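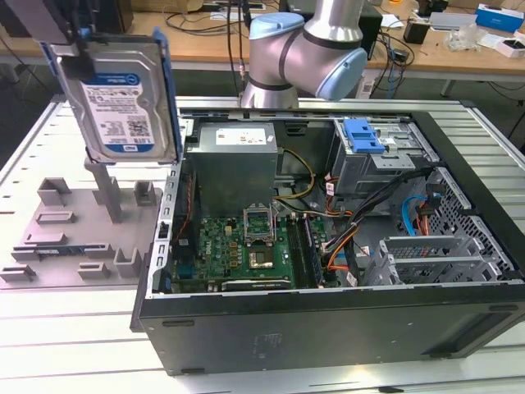

An open desktop tower with its processor socket empty.

Search this site Enter keywords Go
Print this story | E-mail to a friend
14 comments | Shared 36 times

Old computer in the closet? The Giner drop-off is back in October

I have been waiting for this one, and so has my hall closet. The town's electronics drop-off is coming back to the Giner parking lot in October, and this time they're taking pretty much everything with a plug on it!

If you missed the spring one, you missed quite a line. I sat in it for most of a morning with two dead printers on my back seat, and by the time I got to the front they'd run out of room in the truck and I had to drive the printers home again. (They're still in the garage. My family has opinions.) The town says some 400 cars came through that day, a lot more than anyone had planned for.

So there are changes. Abbasi Hauling, the company that does the pickup, is sending a second truck, and cars will come in from the Stoltetau Road side and leave by the back, so we won't all be blocking the pharmacy like last time. Gates open at 8 a.m. and close at 1 p.m., or earlier if both trucks fill up. I'd go early.

What they'll take: desktop computers, laptops, monitors, printers, phones, keyboards, game consoles, and that big tangle of cords we all have in a drawer somewhere. Flat-screen TVs are fine too. The old heavy tube TVs are the one thing with a charge, and the town office told me to check with them first before loading one up, as the fee hasn't been set yet. No refrigerators, no air conditioners, no smoke detectors.

Computers don't have to be in one piece, by the way. I asked, because I have a tower I started taking apart a couple of winters ago and never put back together, and the woman on the phone said a box of parts is just fine as long as loose batteries are bagged separately.

Now, about your files – please don't just toss the thing in the trunk with all your tax returns still on it. Tituvex, the recycler that ends up with the computers, says it wipes or shreds every drive it gets, and you can ask for a slip at the table saying so. But I'm a worrier, so I'll be copying off my pictures and pulling my drive before I go. The library has a handout on how to do that at the front desk, and it's written for regular people, which I appreciated.

The drop-off is free for anybody who lives in town, and you'll need something with your address on it. A water bill works. Businesses have to call ahead, and there's a limit of 500 pounds per business so the rest of us get a turn.

Staff will unload for you, so you can stay in the car, but they'd like everything in the trunk or truck bed and not under the groceries.

I'll be the one with the two printers.

Print this story | E-mail to a friend
Read all 14 comments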